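Selgate Robotics Open Day

The Selgate Robotics Open Day is a yearly public event held each August at the Selgate technical centre. It presents current work on two-handed robots, most of it carried out in simulation. The event is best known for its kitchen demonstration, in which a simulated robot with two black hands works at a wooden counter set with a plate, a skillet and a cutting board.

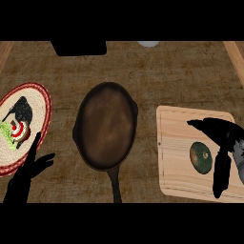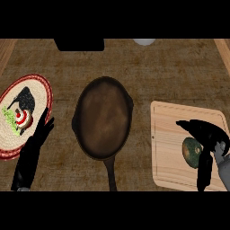
History

The open day grew out of a series of evening talks given by Vasco Moreira, who then led the centre's simulation group. The talks were moved to a Sunday after the lecture room proved too small. The first full open day drew 271 visitors, and a later one drew 459, the highest figure so far. Tươi Quách took over the programme when Moreira left to teach.

Kitchen demonstration

The kitchen demonstration runs in the Nolero room, on the ground floor. Its scenes are drawn by computer and shown on a large screen, with a member of the group giving a spoken account of each task. Most tasks involve moving food or cookware from one part of the counter to another. A session lasts 35 minutes, including questions.

Before the public sessions, the group prepares a library of recorded attempts. The library for the most recent open day held 751 of them. Failed attempts are kept as well as successful ones, and Quách has made a habit of showing both – a dropped item is usually played twice, the second time at half speed.

Visitors may ask for a task to be repeated with the objects in new positions. According to the programme notes, this is meant to show how far a robot can cope with a layout it has not met before. Requests for new objects are not taken on the day, as each one must be modelled in advance.

Other activities

The Magalhães workshop, on the floor above, is open for the whole day. It holds a bench of spare joints and motors which visitors may handle, and a short course on reading motion plots is given there in the afternoon. Children under 12 must be with an adult.

The Warken lecture closes the event at 4 pm. Its subject changes each year and has included grip force, safety around moving arms, and the limits of simulated training.

Access

Entry is free. Places at the kitchen demonstration are booked at the front desk, and seats not taken by the start of a session are given to those waiting. The Nolero room is step-free – the workshop is reached by lift from the main hall.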